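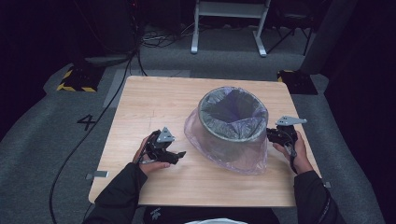 Line Your Bins Properly or Don't Bother

Writing this fast, bins go out before 4 and I still have the upstairs ones to do.

My position: most people put the bag in the bin wrong, and it costs them a dirty bin, and they blame the bag. I've held this view through two flats, one shared house in Brarkstead and a desk job at Trakbridge where the kitchen bin was a disgrace. Happy to argue it with anyone.

The usual method. Shake the bag open, shove it down, fold a stingy inch over the rim, walk off. First banana skin goes in, one side slides, and by lunchtime the bag is a puddle at the bottom with coffee grounds behind it. Now you're washing a bin. In November. With the outside tap.

What I want is overhang. Loads of it. Bag over the rim all the way round and hanging down the outside, past the middle, right down to the base if it's long enough. Yes it looks like a skirt. Yes you can see the bin through it if you bought the thin tinted kind. I don't care and neither should you. A bin is for rubbish.

My friend Obadia Ndung'u disagrees. He likes a tidy rim, bag tucked under so tight you'd hardly know it was there, and he has a metal ring thing that clamps over the top. It does look good, I'll give him that. But watch him change it. Ring off, ring on the counter (the counter!), bag out, new bag in, ring back on, one edge pops out, start again. I've stood in his kitchen holding a plate of chicken bones through the whole performance.

Second point, and people laugh at this one. Put the bin on a table to line it. Small ones anyway, the bathroom and study size. Everybody does it on the floor, bent double, one hand holding the bag and the other trying to find the bottom corners. Lift it up to waist height and you can get both arms round it and see down inside. Wipe the table after. If the bin's too filthy to go on a table then it's too filthy to be getting a fresh bag, wash it first.

Third, air. A new bag traps a big bubble under itself and sits there like a balloon, and you think it's full depth when it's half. Push a fist down to the bottom before you fold the top over. Not after. I learned this from Emmanuel Muli, who cleaned offices in the Koech building for years and could do a whole floor while I was looking for the roll. He pressed, he folded, he was gone. He also kept spare bags flat in the bottom of the bin under the one in use, and I've copied that ever since. I won't hear a word against it.

Colored bags, while I'm here. Someone wrote in to say pale pink and lilac liners are silly. They're fine. Anything you can half see through is better than black, you spot the fork that went in with the leftovers. I've rescued 2 teaspoons and a door key that way. Black bags just keep your cutlery.

As for scented ones, no. Rastska sells a lavender roll and it's lavender plus onion by the evenng, worse than onion alone. Open a window.

Size matters more than people think too. If the bag is too small it only just reaches the rim and then everything I've said is useless. Buy the next size up, always, and let the extra hang.

Right, upstairs bins.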